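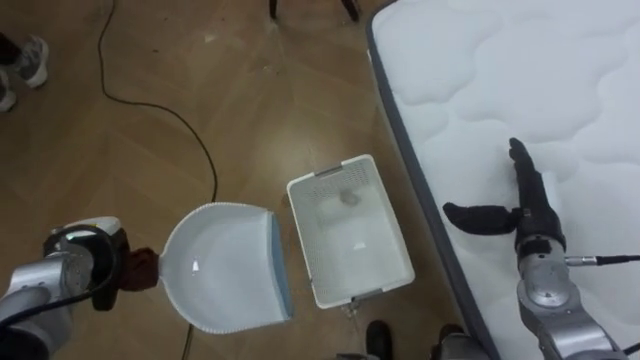 Bedroom floors, the quick version

Sweeping parquet first. Always with the grain if you can, but herringbone goes two ways so just pick one and stick to it. Soft brush. Stiff ones flick the fluff straight back under the bed.

Dustpan: get one with a rubber strip along the front lip. Flat to the floor, handle low. No strip? A damp edge of kitchen roll under the lip does the job, more or less. Wipe the strip now and then, grit sticks to it and grit scratches.

Cables. Lift them, don't sweep over them. Fluff collects all the way along a thin black lead and you'll only push it about. Unplug lamps first.

Plastic baskets with holes in the sides are dust traps. Mine had a lump of grey fluff in the bottom and I'd only emptied it in August. Tip out, dry cloth, then warm water and a drop of washing up liquid. Old toothbrush for the corners and round the handle clips. Dry it propeply before it goes back on wood, drips leave white rings.

Mattress on the floor? Fine for an afternoon while you clean under the bed. Not for weeks, it needs air underneath. Quilted tops hold crumbs in the stitching so go over it with the upholstery nozzle, slow, then along the piping. 14 minutes for a double, I timed it.

Cloths: one dark for the floor, one light for everything else. Saves arguments.

Polish: Katherine Bedoya wrote in to ask about Trivitent on parquet. Thin coat, 75 ml did my whole room, leave it overnight. Don't put it under rugs, you will go over. I did.

Next time, skirting boards and teh gap behind the radiator.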